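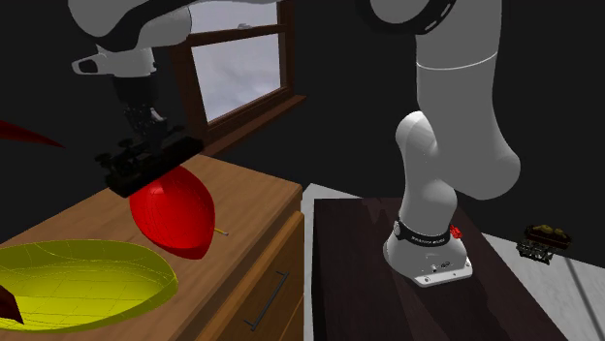
Fruit storage in the home

Home fruit storage is the keeping of fresh fruit in a dwelling after purchase or harvest. It covers short storage at room temperature, chilled storage, and the older practice of laying down apples and pears for winter.

Background

Before household refrigeration, late apples were picked from September onwards and kept in lofts, cellars and unheated rooms. The fruit was set out on slatted shelves or in shallow drawers, with space between each piece. Some houses had a separate apple store with thick walls and a thatched roof.

Ripening

Apples, pears, bananas and tomatoes give off ethylene, a gas that speeds ripening in other fruit nearby. Citrus fruit and grapes do not ripen further once picked. Bruised fruit produces more of the gas and spoils sooner – one damaged apple can affect a whole tray.

Temperature and humidity

Most apples keep longest between 3 and 5 degrees Celsius in moist air. Bananas and other tropical fruit are harmed by cold and should be left at room temperature until ripe. Early apple varieties rarely last beyond a few weeks, while late ones may keep until spring.
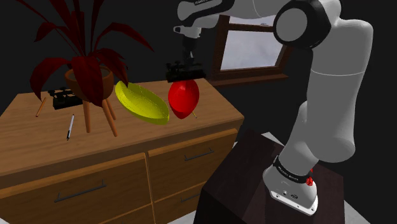
Should apples be washed before they are stored?

Apples are best stored unwashed and rinsed just before eating, as moisture left on the skin encourages mould.

Containers

Wood, card and woven baskets allow air to move around the fruit. Sealed plastic bags trap water, though bags with small holes are suitable for apples kept in a refrigerator. Wrapping each fruit in paper slows the spread of rot but makes inspection harder.

See also

Cellar
Ethylene
Food preservation
Orchard

This page was last edited on Feb 5, 2019.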